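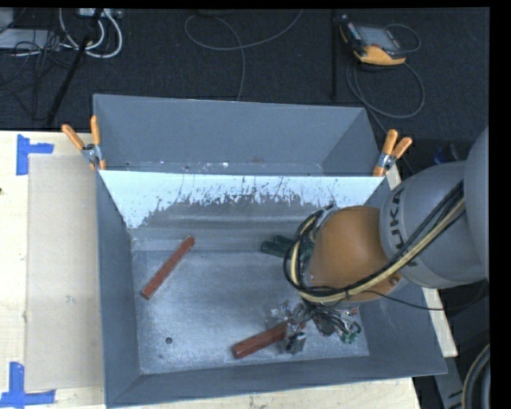 On the Storage of Mixed Stock in Metal Bins

Readers of this page have asked for further remarks on the keeping of bar ends and short offcuts. The following notes set out the practice adopted in the Planik workshop after the reorganization of last December.

A sheet-metal bin with sloping walls is preferred to a straight-sided box. Short pieces slide toward the floor of the bin and may be picked out from above without tipping it. The bin should stand on a table at a comfortable working height.

Where two kinds of stock must share one bin, a divider is required. Permanent dividers were tried at first and were found to be unsatisfactory, as the proportions of the stock change from month to month. A loose panel held at each end by a spring clamp on the rim serves well. The clamps should have brightly colored handles. The panel may be set at a slant, which leaves the front compartment larger for the pieces in regular use.

Scratches and cloudy marks on the metal are to be expected and do not call for replacement. Small particles collect in the narrow rear compartment, and this should be brushed out every 6 weeks. Bins are not to be painted on the inside.

No bar longer than 60 centimeters is accepted. Longer bars are returned to the Tawfik rack along the north wall.

The present inventory lists 1595 pieces, of which 1000 are held in bins and the remainder on the rack. A revised list will be posted when the Kiserard shelving has been cleared.

August 1999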